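The Long Table

By the time you have worked in three or four offices, you start to notice that the good conversations never happen at anybody's desk. They happen at whatever big table the place has got, the one people drift to with a laptop under one arm and half a sandwich in the other hand.

I have been thinking about this since September, when our little office in Brurkbridge gave up its row of cubicles and went back to sharing. The partitions had been there since 1985, as best we can tell from the paperwork, and they came down in an afternoon. What we wanted in their place was a long wooden table, dark if possible, the kind you might find in an old library or a well-loved dining room. New ones cost a small fortune. We found ours secondhand in Ukuvthorpe for $400, and then spent very nearly as much again getting it up the stairs, a part of the story I tell less often.

Dark wood is a funny thing to work at. It makes a room feel settled, even when everybody in it is behind on something. It also shows every crumb, every ring from every mug, and the dust that a pale desk would politely hide from you until spring. We wipe ours down each evening with a damp cloth and then a dry one, and I have come to enjoy those few minutes more than I would like to admit.

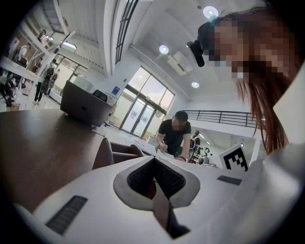 Chairs are where people get stuck. The tidy-minded want a matching set, and I understand the wish, but I would gently argue the other way. Backs are different, and so are habits. A person who sits all day typing needs an office chair with a proper backrest and a seat that goes up and down. Somebody who only stops by to talk something over is happier in a chair with arms, a bit heavier, something to lean into. Mix the two, keep the colors close — black and dark brown get along beautifully — and the room will hang together well enough.

Leave more space behind the chairs than you think you need. We allowed around 6 feet on the busy side, and I would not give back an inch of it. People stand up, stretch, wander over to look at somebody's screen, and stay there talking with their hands in their pockets. If they have to squeeze past to do it, they stop doing it.

Then there are the cords. Ours run down one leg of the table in a fabric sleeve, and I still trip on the last bit of it about once a week.

March 2024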